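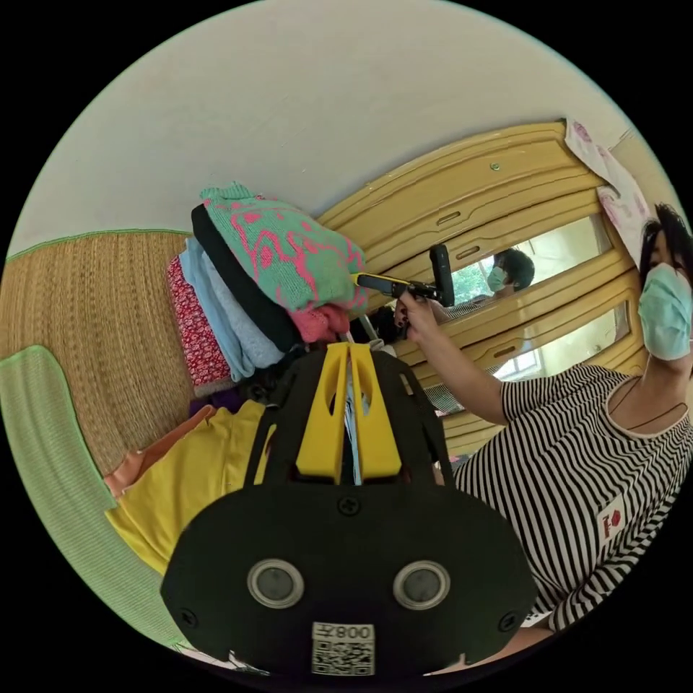 How long should sun pickles sit on the windowsill before you eat them?

Three to five days in a warm kitchen, and you start tasting on day three.

I get asked this every August, usually by someone who has had a jar going for a day and a half and is already worried about it, so I thought I'd put everything I know into one newsletter and then we can all stop texting each other pictures of cloudy water. The pickles I mean are kovászos uborka, the Hungarian kind, with no vinegar at all and a slice of bread on top. I grew up on them. My aunt Piroska is 84 and still makes a jar a week for as long as the cucumbers hold out, and most of what follows is hers (the mistakes are mine).

Start with the cucumbers. You want the short bumpy ones, firm right to the ends, picked as recently as you can manage. I buy mine at the Halász stand on the Uston road, and if I get there after lunch I'm left with the big seedy ones and have to make salad. My standard batch is 620 grams, which fills the jar I like with room left for dill. Soak them in very cold water for a couple of hours, scrub them, trim both ends and cut a long slit down the middle, then turn and cut another one at right angles so you've got a cross that runs nearly the whole length. Don't go all the way through or you'll be fishing out spears. Still delicious, mind you, but spears.

Now the dill. Go for the tall stuff that has gone to flower, stems and all, and be more generous than feels sensible. A fat handful goes on the bottom of the jar, then the cucumbers standing up as tight as they'll go, then garlic (I do four cloves, my aunt does two and thinks mine are rude), then more dill. Some people add a slice of horseradish or a sour cherry leaf. I love horseradish in there! If you have a cherry tree, try the leaf once and see what you think.

For the brine I use a heaping tablespoon of coarse pickling salt to a litre of water. Bring it to a boil, let it cool until you can comfortably keep a finger in it, and pour it over until everything is covered. Plain salt only, please, the iodized stuff has never done me any favours.

Then the bread, which is the part that makes visitors nervous. One thick slice of real sourdough, white or light rye, laid right on top. I've been using the Wivik bakery loaf for years. Supermarket sandwich bread falls apart into a sort of porridge and you'll be picking it off the cucumbers for ages, so if that's all you've got, tie it up in a bit of cheesecloth first. Put a saucer over the mouth of the jar, set the jar in a bowl to catch the overflow, and put the whole business in the sunniest window you have.

By the second day it should be cloudy and a bit fizzy, and the cucumbers will be losing their bright green and going towards olive. Good! Cloudy is what we're after. It ought to smell sour and garlicky and make you hungry. What you don't want is anything fuzzy or pink or slimy, or a smell that makes you step back, and if you get any of those then out it goes, jar scrubbed, no arguing. I lost a batch two summers ago during that sticky stretch when I went up to Cludent for a few nights and left it sitting. Entirely my own fault.

When they taste right to you, lift out the bread and squeeze it gently over the jar (my aunt insists on this, and I've never dared skip it), throw the bread away, strain the liquid, and put the pickles into a clean jar with the strained liquid over top. Straight into the fridge. They'll go on getting sourer, slowly, and I like to have mine eaten inside a week. They are not shelf pickles and you can't can them and put them in the basement, so please don't write and tell me you have.

A few people asked last time about the liquid. Drink it! Cold, in a small glass, with soda water if it's too much for you straight. It's also lovely stirred into sour cream for new potatoes, and I've put a splash in potato salad and been asked for the recipe.

My cousins all have opinions about the slit — one cross, two crosses, poke it with a fork — and I have tried every version and can't taste the difference. Use whichever knife is clean.

If your first jar is too salty, cut the salt back a little next time and watch it more closely. If it's bland, it probably wanted another day, or your kitchen is cooler than mine. Write back and tell me how you got on, I read all of them, even if I'm slow answering in cucumber season. Next month is plums.

Noémi Csizmadia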